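四月,下午四点多,台面刚擦完

今天的题目:Porkora 慢速榨汁机的出汁率,为什么同一袋胡萝卜上午和下午差这么多。

先记结论免得以后翻不到:还没有结论。

背景。Porkora 这台是 Clerkgate 寄来的样机,单螺杆,立式,说明书里把自己夸得像一位退休的老中医。上回的记录里写“出汁稳定”,那四个字是我写的,现在想收回。稳定是因为当时只榨了苹果,苹果这种东西拿手攥都能出汁。

方法照旧:胡萝卜洗净,去头,不削皮,切成拇指长的段,每次投料称好再下。汁用细网滤一遍,静置到泡沫塌下去再称。渣单独称。两头加起来对不上投料量的部分,统一记为“挂壁”,这个词很体面,意思是粘在机器里抠不出来的。

上午那轮投料 500 克,汁加挂壁之外,渣有 288 克。渣比汁多,我看了两遍秤。渣捏起来还能滴水,说明不是胡萝卜的错。拆开看,出渣口那个硅胶小塞子没压到底,渣没受什么背压就一路散步出来了。重新压紧,再来。

下午那轮用同一袋里剩下的,渣明显干,捏在手里会散。可惜中间隔了一顿午饭,胡萝卜在台面上晾着,温度和水分都变了,所以这两轮严格讲不能比。我知道。写在这里是为了让下次翻到的人别来告诉我。

关于转速。铭牌上的数字我不引用了,那是空转的数字。带料以后螺杆慢下来多少,目前靠在螺杆顶上点一个白点,看着它转,嘴里数。这个办法的误差主要取决于有没有人在旁边跟我说话。下次弄个正经的转速计。

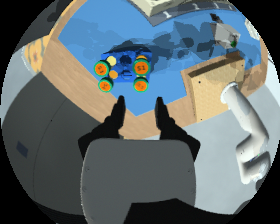
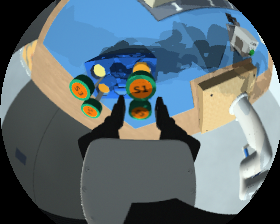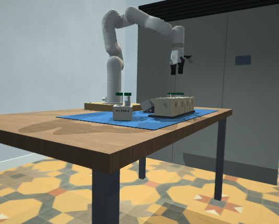
接着说泡沫。胡萝卜汁的泡沫静置 20 分钟基本塌完,芹菜的不行,到点了还顶着一层绿帽子。之前有份记录是边冒泡边称的,体积写得很漂亮,重量对不上,那几行我已经用铅笔划掉。以后一律称重,不看量杯刻度。量杯刻度只用来哄客人。

芹菜顺便也做了。问题还是老问题:长纤维绕螺杆。整根下,绕;对折下,绕得更整齐。切成小段以后好很多,代价是切的时间比榨的时间还长,本来买榨汁机的人图的是什么来着。Clerkgate 的宣传页上是整根芹菜潇洒地插进去的,拍完之后谁去清的螺杆,页面没交代。

Dila 那台双齿轮的作对照。优点:芹菜整根下去不皱眉头,渣干得能点火(没点)。缺点:喂料口窄得像对人类有意见,胡萝卜粗一点就得竖着剖开;推杆要用力,一轮下来手腕发酸;零件多,洗完摊开一排,装回去总怀疑少装了一个。噪音比 Porkora 低沉,隔壁没来敲门,可以算一项指标。

味道。两台的胡萝卜汁并排放着尝,蒙着杯子。我分出来了一次,没分出来三次。有人坚持双齿轮的“更活”,我请他写下“活”的定义,这件事就搁下了。颜色上 Dila 的略深,放一阵以后两杯都分层,上清下浑,摇一摇又都像没事发生。至于磁铁、酶、排毒这一类的说法,本子里不设这一栏。我们测的是汁、渣、挂壁和洗碗的时间。

洗碗的时间是认真测的,因为我认为这才是榨汁机最后进柜子的真正原因。从断电到零件全部上架,Porkora 四分钟出头,前提是马上洗。放着不管约 30 分钟再洗,滤网上的胡萝卜就和金属结下了感情,得泡,得刷,刷完指甲是橙的。附带的小刷子毛太软,换了把旧牙刷,效果好得让人为附带的那把难过。

滤网单独记一笔。Saarela 送来的替换网孔更细,装上以后汁确实清,渣也确实更湿,出汁率往下掉。孔细了就得给背压,背压大了螺杆就慢,螺杆慢了马达就热,马达热了它自己停下来休息,态度很平静。摸外壳是温的,没有焦味。晾凉以后照常启动。先不下判断,但也不想在没人看着的时候让它连着榨。

还有个小毛病:装上 Saarela 的网以后,杯体要转到锁定标记再多拧一点点才会通电。多拧的这一点点没有标记,全凭手感。已经在杯体上用油性笔补了一道线,洗了两次,线还在,比说明书可靠。

今天出的渣没扔。拿了一部分掺鸡蛋和面粉煎饼,盐放少了,口感像在吃一条有理想的毛巾。剩下的冻起来,袋子上写了“渣,胡萝卜”,免得再有人当肉馅化冻。

待办:

- 胡萝卜重买一袋,全部同一温度放过夜,上下午各取一半,中间不吃午饭(或者吃快点)
- 出渣口塞子每轮开始前按一下,按过在表上打勾
- 转速计
- 芹菜统一切段长度,写进方法里,别再各切各的
- 问 Clerkgate 塞子有没有硬一点的版本,上封信还没回
- Saarela 的网再跑两轮,每轮之间让马达凉透
- Dila 的推杆试试加个防滑套
- 甜菜先不做,台面刚擦完

最后一轮的汁放在冰箱门上第二格,贴了标签。谁渴了可以喝,喝之前先称一下,把数写在本子背面。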